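About Flostell

Flostell is a small research and teaching group working on law, water and the people who must live with both. We have our office in Norstead, and we do most of our field work in the Rawat valley, where the river changes its bed more often than the maps are changed. Our director is Babita Bisht, who started the group after eight years of practice in property and planning law.

We are 8 people at present. Four of us are lawyers by training, two are geographers, one is an interpreter, and one came to us from local government and knows how a council budget is made. We do not belong to a university, but we teach in several of them as guests.

What we work on

Our main question is simple to say and hard to answer. When the land under a home is no longer safe, what does the law owe to the person who lives there? In many places the owner of a house has a clear path to some payment, while a tenant, a seasonal worker or a family on customary land has almost none. We study these differences, we write about them, and we try to propose wording that a legislator could use. 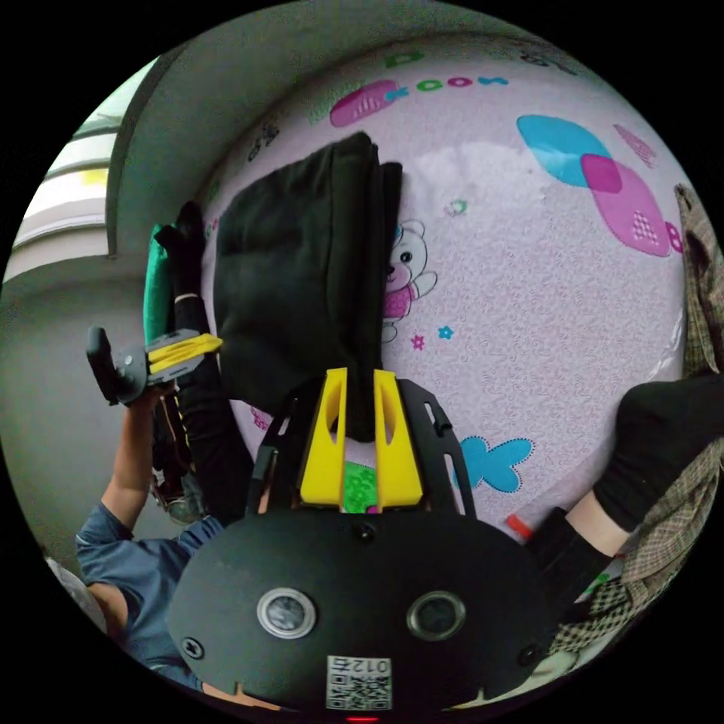 The Urari programme is our longest piece of work. It looks at planned relocation, that is to say, the moving of a whole settlement by decision of a public authority. We have now read 27 relocation plans from coastal and river districts, and we have compared what each plan promises with what the law of that place permits. Many of the plans share one weakness. They treat housing and livelihood as two files, handled by two offices which rarely write to each other. We like to say in our workshops that they should be more like a pair of yellow gripper fingers, side by side with only a narrow gap between them, and it is the gap that we spend most of our time on. In one district the new houses were assigned in October and the fishing permits were still valid only for the old shore. It took two years to correct this, and by then some households had already gone back.

We also keep a smaller line of work on cemeteries, shrines and other places which cannot easily be moved. Property law has little vocabulary for them. Our geographers record such places together with the residents, and our lawyers look for any existing protection which can be applied.

How we work

We do not arrive in a village with a questionnaire already printed. A first visit is for introduction only, and we ask for nothing. On the second visit we ask whether the residents have an interest in the study, and what they would like to receive from it. Sometimes the answer is no, and then we go home. Everything we publish about a community is first read aloud there, in the language of the community, and corrections are made before the text goes to an editor.

We prefer to write in plain English. Our handbook for tenants in flood zones has been printed in 1,000 copies and is free of charge at our office and in libraries that have asked for it.
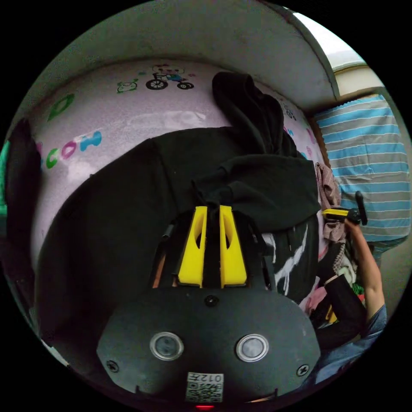
Can Flostell represent me in a claim?

We are a research group and we do not act for individual clients. If you write to us about a claim, we will send you the contact of a legal aid service in your district, and we can share our published material with your lawyer.

Teaching and visits

Each year we offer a short course for law students and young planners. It has a part on international law, with attention to human rights and to the limits of the refugee definition, and a part on local planning law, which students often find dry at the beginning. We ask every participant to read one real relocation plan from the first page to the last, including the annexes.
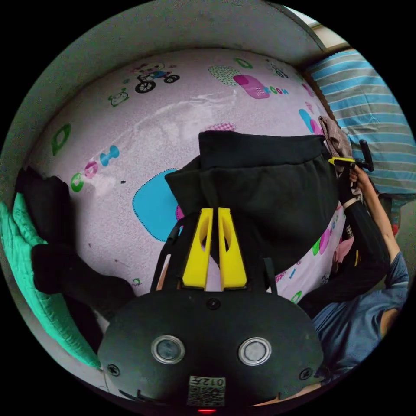

The course is taught in the morning, from nine o'clock until one, so that participants who have employment can still attend. There is no exam. At the end each participant writes a letter of two pages to an authority of their choice, and we discuss the letters in the group. Several have been sent, and a few have received a reply.

Visiting researchers are welcome for a stay of up to two months. We can offer a desk, the use of our library and the company of colleagues at lunch. We regret that we cannot offer a salary. Please write to Babita Bisht with a short summary of your project and the dates that would suit you.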